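Subject: Re: [bimanual-users] Left gripper opens by itself when the watchdog resets
Date: March 2023

Following up on my own thread, with more data and less dignity.

A short recap for the people who filter this list into a folder and only read the second message. We have a two-arm cell sorting push-button switches between two trays. The arms are driven by Tastumer, the grippers hang off a Lestico bus adapter, one adapter per side. On some runs the left gripper opens with no command in the log. The part goes wherever gravity had planned for it, and the task planner carries on and places a button that it is no longer holding, with great care, in the tray.
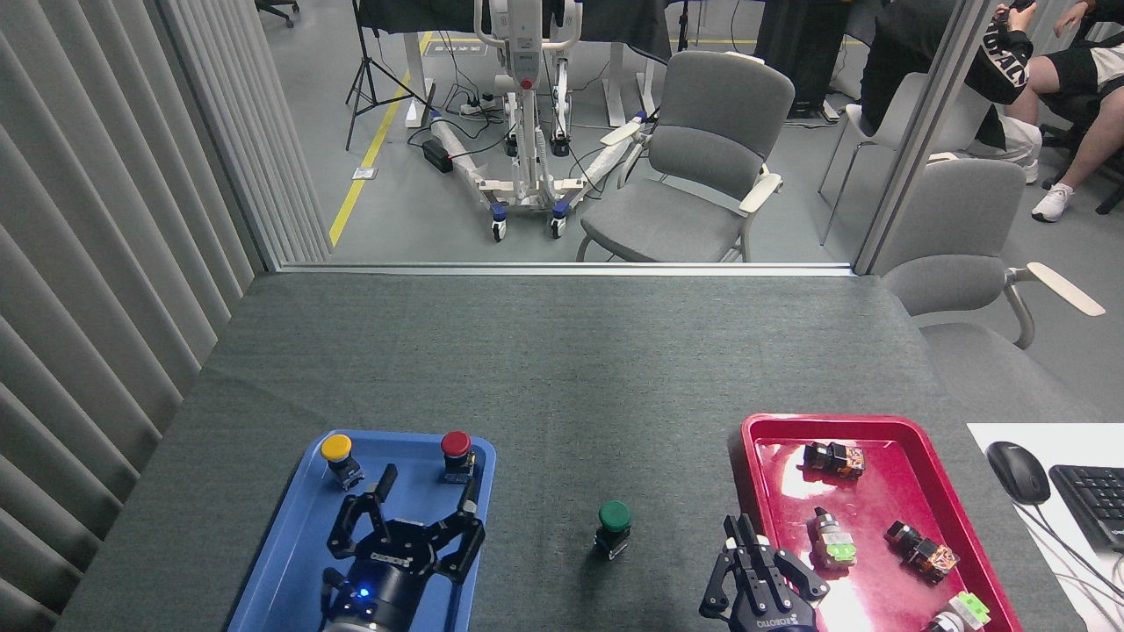
I had been treating this as a grip force problem, so I spent a good part of January turning the force up. I can report that a gripper which opens on its own will do so from any force setting you like. I also marked the caps of two yellow buttons, for which I apologized to the person who orders them.

The reply that got me unstuck was this one:

> Check what the adapter does when it loses the heartbeat. Ours
> (a Bianchini unit, older than yours, same idea) had a
> "safe state" register that shipped set to OPEN. Somebody
> decided that letting go is always the safe thing. If you are
> holding a sponge, sure.
>
> Also look at whether both sides have the same timeout. We had
> one side at the default and the other at whatever a student
> typed in. It took us a month to notice, because the side with
> the long timeout never tripped.
>
> And please stop raising the force.

All right, I have stopped raising the force.

Both guesses were good. The right adapter has a timeout of 2000 ms. The left one had 3. Not 3 seconds, 3 milliseconds, because the config tool changed units between versions and the left adapter was swapped after the change. I typed 3 into a box that used to mean seconds and the box did not feel the need to say anything. The only wonder is that it ever held on to a part. I think the bus is quiet enough most of the time that the heartbeat gets through, and then the logger flushes to disk and it doesn't.

To see it happen with my own eyes I set up a slow run with the green button as the test part. One gripper picks it up between the trays, holds it over bare table, and I starve the bus by hand from the keyboard. 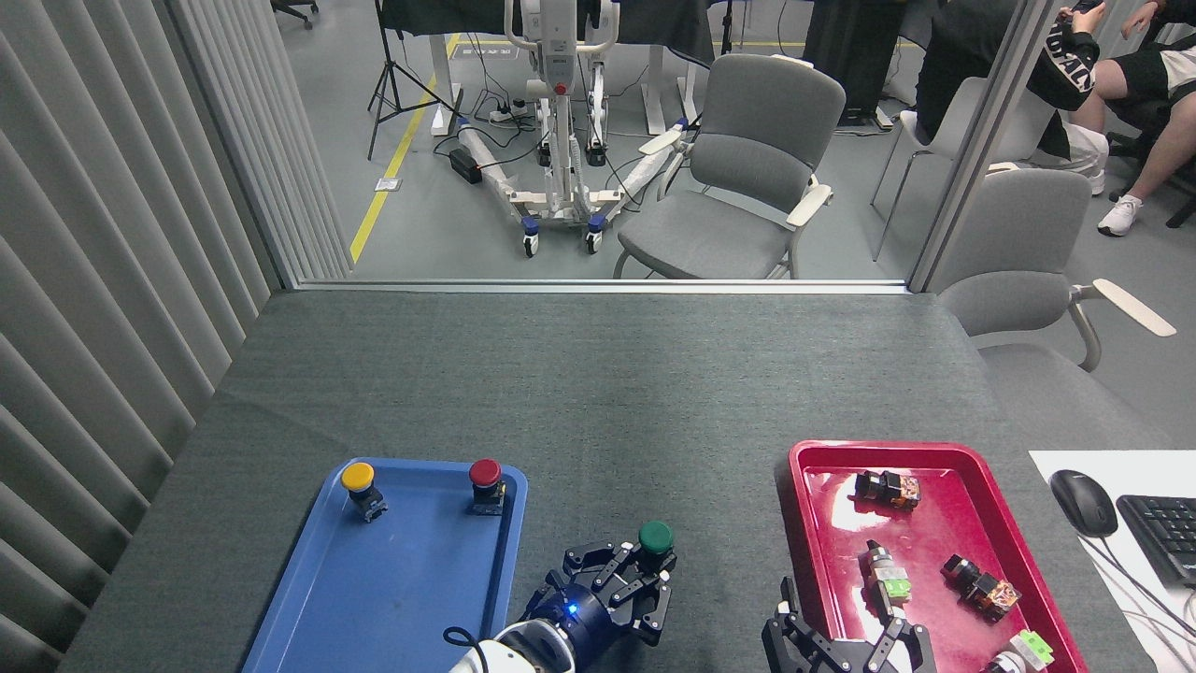

Green button in the left gripper, over the table between the trays.

With the old timeout, the left side let go on 4 tries in a row. I then set it to 2000 ms like its sibling and repeated the same thing, and it held through every short stall I could produce. A long stall still opens it, as the register says it should.

That leaves the register. I changed the safe state to HOLD on both adapters and I'm not at all sure I should have. HOLD means that if the bus dies while a finger (mine) is between the jaws, the jaws stay where they are until somebody cycles power. At our force settings, now back to where they started, that would be annoying. At the January settings it would have been a conversation with the safety office. So for the moment HOLD is only allowed by the startup script if the force limit is under our usual number, and otherwise the script refuses to start and prints something rude.
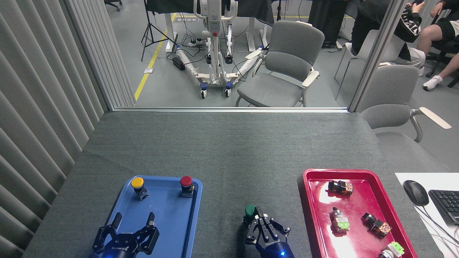 The planner is the part I still don't have an answer for. It only looks at the gripper state when it closes, decides "I have it", and never asks again. Everything after that is faith. I want it to check finger width along the way, and our parts don't make that easy. Compare the green button closed in the right gripper with the relay-style blocks in the red tray: the shapes are different enough that one threshold for "something is in there" won't do for both, and I'd have to carry an expected width per part. Amik, the planner we use, has a field for it, which as far as I can tell is read in and then thrown away. If anyone has got that field to do something, I would like to hear how, even if the answer is a patch you are ashamed of.

Two other questions while I have you:

1. Does anyone run different safe states for the two sides? I can imagine wanting OPEN on one and HOLD on the other during a handover, and I can also imagine forgetting which is which.

2. Is there any way to make the adapter report that it tripped? Mine goes to safe state, recovers when the heartbeat comes back, and clears the flag on its own before I can read it -- like a cat next to a broken vase.

If you swapped an adapter after the config tool update, please go and read your timeout back. The value in the file looks perfectly fine. It's the units that aren't.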